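Cirkel Rework Cell: Memory Insertion Fault FAQ

Home > Support > Cirkel > Known faults > Memory insertion

Applies to all Cirkel cells running the desktop memory swap program. Last revised August 14, 2023. Maintained by Arwel Llewellyn, Plarkmont Service Engineering.

What is the fault?

During the memory swap program, the arm can report a completed insertion when the module is only partly seated. One end of the module is down in the slot and the other end is high. The program then releases the module, retracts and moves to the next step. No alarm is raised. In the cases reported to us from the Morris and Fosport sites, the fault was found at power-on test, when the unit failed to detect memory.

Which jobs are affected?

Any job in which the tower is laid on its side with the side panel off and a module is carried from the fixture plate to the board. Memory removal is not affected. Drive caddy jobs use a different force profile and are not affected.

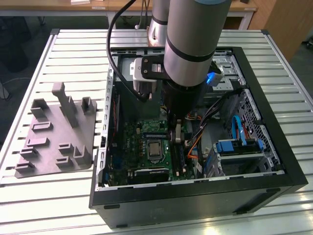

Service Note 31, page 2

What causes it?

There are two causes, and a cell may have both.

The first is the grip position. If the fingers close on the module near one end instead of at the taught position, the pressing force goes in at that end only. The far end acts as a lever and stays up. The force reading still reaches the threshold, so the program treats the move as complete.

The second is the threshold itself. Program versions before 30 accept a single force peak of 70 N as proof of seating. A module that is tilted and jammed against the side of the slot can produce the same peak.

Why does the grip position drift?

The fixture plate is printed and is clamped to the table extrusion. On several cells the clamps had been loosened to clean the table and the plate had been put back without the locating pins. A small shift at the plate is carried through to the grip. Worn fingertip pads have the same effect, although the drift is slower.

How do I check the grip position?

1. Put the cell in manual mode and set the speed to the lowest step.
2. Load a scrap module in the fixture. Do not use customer stock.
3. Run the approach move only, and stop before the fingers close.
4. Compare the fingertips with the witness mark on the pick holder.
5. If they are off the mark, stop the job and go to "How do I re-teach the fixture?"

The wrist camera view can be used for step 4. The view is angled and it exaggerates sideways error, so confirm any reading with the gauge before changing an offset.
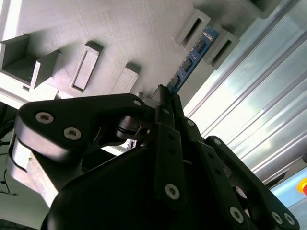
Wrist camera: module and fingertips at the fixture plate.

How do I re-teach the fixture?

Refit both locating pins, tighten the clamps evenly and run FIXTURE TEACH from the maintenance menu. Taught points from before the plate was moved must be deleted. The program will load old points without a warning if they are still in the folder – this will be corrected in a later release.

Can the fault damage the motherboard?

Yes. Two outcomes have been confirmed: a cracked slot latch, and bent contacts inside the slot. If a cell has logged a partial seat, the board must be inspected under magnification before another module is fitted. Do not run the insertion again on the same slot to "push it home."

Can the fault injure an operator?

The fault alone does not cause the arm to move unexpectedly. The risk comes from the response to it. At Fosport in February, an operator saw a high module and reached into the chassis to press it down while the program was paused. A pause is not a stop. Drive power stays on, and the arm can resume when the pause is cleared from the console. The operator was not hurt, but the arm did resume.

Before a hand goes inside the chassis:

Press the emergency stop.
Confirm on the pendant that drive power is off.
Disconnect the unit under service from its supply.

The gripper linkages have pinch points on both sides. Keep clear of them even with drive power off, as the fingers can move under spring load.

What does version 30 change?

The single peak check is replaced by a hold check. After contact, the fingers press on the module and the controller samples force and depth for 1000 ms. Both values must stay inside limits for the whole period.

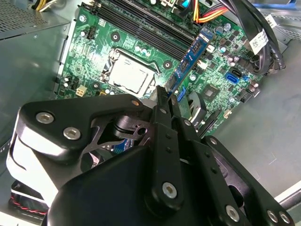

If either value leaves its limits, the arm backs off, keeps hold of the module and raises alarm INS-4. The alarm has to be cleared at the cell. It cannot be cleared remotely.

Do I need to re-teach after installing version 30?

Yes, once. The hold check uses a depth reference that older teach files do not contain.

We cannot update yet. What should we do?

Take the memory swap program out of the job list and fit modules by hand. Other programs may stay in use. Sites that have to keep the program running should have a technician check both ends of every module before the panel goes back on, with the arm at its park position and drive power off.

What should a fault report include?

Cell serial number, program version, the force log for the failed cycle, and the slot number. Leave the module where it is until the log has been saved – the log is overwritten at the start of the next cycle.

Related pages: INS alarm codes; Fingertip pad replacement; Pause, hold and stop states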